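Bench Tips: Laying Out a Robot Table in Simulation First
By Birthe Hjaltadóttir
August

Quick ones this time, from the Motaung layout study. Method was simple. Build the plate-handling table in sim, run the arm through the same job over and over, move one thing, run again. 300 runs with the old layout, 300 with the new. Clean finishes went from 200 to 269. Same arm, same gripper, only the furniture moved.

Label your bins in the model too. W1 on the yellow one, same as on the real bench. Saves alot of squinting at logs later.

Stand the arm on a block. Ours had been down at table height and the elbow kept clipping things on the way over.

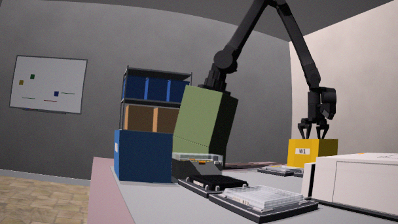 Corner guides on plate holders. Worth the trouble. Most of our bad runs were a plate set down a hair crooked, and the next grab missed it. Check your guides before you blame the planner.

Leave finger room between holders. We went to 15 mm. Less than that and an open gripper bumps the neighbor.

Big equipment goes down first, everthing else fits around it. And change one thing per batch! We moved two bins at once and had to throw out almost a whole afternoon.
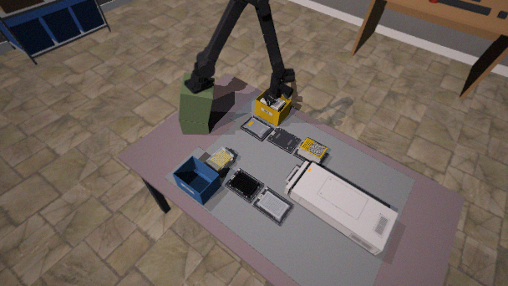

Simulated table, arm reaching down into the yellow bin, blue bin on the near side.

Still to do: same comparison on the real bench at Pondale. Sim numbers only so far, so go easy with them.

Last updated: August, 4:15 pm

Recent tips
Erkine shelf brackets, which way up
Getting label glue off plastic bins
Rikum drawer runners that stick
Cutting bench mat straight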